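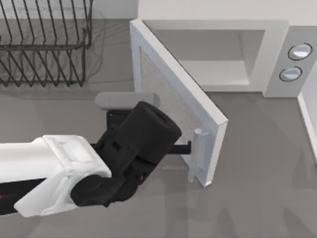 Can I reheat my lunch twice if I didn't finish it the first time?
It is better to heat only the portion you will eat and leave the rest in the refrigerator.

This question came to me from three different floors after the last newsletter, so I asked for a little space to write about lunch in our building. I worked for 13 years in the kitchen of a hospital before I came to Nirneck, and some habits from that time stay with me.

The first habit is to cool food quickly. Many of us cook a big pot in the evening and leave it on the stove until bedtime. A deep pot of soup or beans keeps its heat for a very long time in the middle, even when the outside feels cool to the hand. Divide it into shallow boxes and put them in the refrigerator within 2 hours. Rice deserves special attention. It looks harmless, but it can carry a kind of bacteria which survives cooking and grows when the rice stands at room temperature. Heating it again does not always help.

The second habit is to stir. A microwave heats unevenly, and everyone knows the lasagna that burns the tongue at one corner and is still cold in the center. Stop halfway, mix the food, cover it loosely and continue. If it can't be mixed, as with lasagna, cut it in smaller pieces and put them in a ring on the plate with the middle left free. Then let it stand a minute or two before you eat. The heat continues to travel inside during this time.

Power matters also. The ovens on our floors are not all the same strength. If your box says four minutes and the oven has only 700 watts, four minutes may be too short, so please look at what is written on the package for lower power. For thick food I prefer medium power and more time. My colleague Araba Addo does the same with her peanut stew, and she told me that since then it doesn't jump all over the walls. (Those who clean up after lunch will thank her.)

About containers: please don't use the thin tubs from yogurt or margarine. They were made for cold food and they can soften or lose their shape. Glass and plain ceramic are good, and plastic only if it is marked for the microwave. Remove metal lids and foil, and also look for a gold line on the rim of an old plate - it is pretty but it makes sparks.

Now to the shared refrigerators. Cooked leftovers can stay there up to four days, counted from the day of cooking and not from the day you brought them to work. From March we will put a roll of tape and a pen on each refrigerator door. Write your name and the date of cooking. Boxes without a label will be thrown out at the end of the week, with the box. I am sorry for this, but last month I opened one and I don't want to repeat the experience.

Several people asked if they may bring a small rice cooker or sandwich grill. Priit Siliņa from building services is checking the wiring on the upper floors and will answer in the next issue. Until then please leave them at home.

If you have a lunch recipe which survives well until the next day, send it to me. I already have a lentil one and a very good cabbage one - the cabbage one is better cold.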